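Home | Archive | By thread | By date | Search | Log in

[Clalby Runners] Re: Winden relay - who's actually in?

Print this message | E-mail this message

Hi all,

Sorry for the slow answer, I was on the road all weekend and only got to my inbox at 11 last night. Kieran Heywood wrote on Monday:

> Folks, I need to know who is serious about the Winden relay. We had a
> lot of hands up at the pub and then I got four e-mails. The entry
> closes at the end of April and they won't hold a spot without names.
> Also, can somebody who ran it before tell the new people what they're
> in for? I've had two ask me if it's flat.
>
> And does anybody know if we still have the old baton bands or do we
> have to buy new ones?
>
> Kieran

Okay, first off - I'm in. Put me down for leg three or leg five, I don't mind which, but please please not leg one again. I did leg one last time and spent the first mile being elbowed by college kids, and then I had to stand in a parking lot for the rest of the morning eating somebody else's pretzels.

Second, it is not flat! Whoever told them that was being mean. The first two legs are pretty gentle, mostly on the river path, and if you can run a decent 10K you'll be fine. Leg three goes up behind the quarry and it's the kind of hill where you think you see the top and then there's more hill. Leg four comes down the other side and sounds like the easy one, but my quads hurt for a week after I paced it in training, so don't give it to anyone with bad knees. Leg five is rolling farm roads and headwind. Leg six is short and everybody cheers for you, so naturally everybody wants it.

Last time out we were bib 272 and there were 144 teams on the results sheet (the bib numbers skip around, don't ask me). We came in somewhere in the middle and beat the Christodoulou bakery team by less than a minute, and they have been rude about it to me every single time I buy bread. I would very much like to do that again. I hear they've picked up a couple of fast people from the track club, so I wouldn't count on it.

On the bands, I'm pretty sure I have them. They came home with me after the awards and I never gave them back, so that's on me. I went through the hall closet this morning before work and found three of the six, plus my old gaiters and a headlamp that somebody should claim. The other three have to be in the basement with the Christmas stuff. Give me until the weekend before you spend any money. 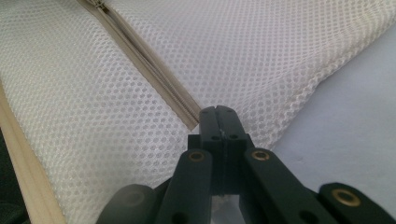 The other thing we should settle early is cars. Last time we took two and it was a mess, because the road to the second exchange closes once the runners are on it and one car got stuck on the wrong side of it for forty minutes. Poor Denise ran into the exchange with nobody to hand off to. I think we want one big van and everybody in it, even if it smells. My brother-in-law has a Kustum van he uses for band gear and he'll lend it to us if we fill the tank and sweep it out after. It seats eight if nobody's fussy about legroom. I can drive it, but not right after running, so we'd need a second driver. Any takers?

As for training, I know half of you are coming off winter with nothing in your legs (me too!) and I'd rather we start together than everybody panic by themselves in the last two weeks. How about hill repeats on the water tower road, meeting at 6:30 in the evening by the gate? We did it before the last one and it helped a lot, even though I complained the whole way through. The road is quiet at that hour and you can go at your own speed, since we all end up back at the same gate anyway. If the new folks want to come, tell them they won't get dropped.

Kieran, you also asked me off list about the T-shirts. I don't have strong feelings except no more of that orange. I still have mine and I only wear it to paint in. If we go with the same print shop they should have our design on file, the order number on my old receipt is 3432 if that's any use to them. It might be easier to just ask for the same thing in blue.

So from me that's: yes to running, yes to driving at least part of it, bands by the weekend if the basement cooperates. I can also bring the big cooler, but somebody else has to bring the ice, my freezer is full of soup.

Oh, and if Denise does want leg six again I think she's earned it after the hand-off business. That's just my vote.

See you at the gate,
Jo

Previous message | Next message | Reply to list | Print this message | E-mail this message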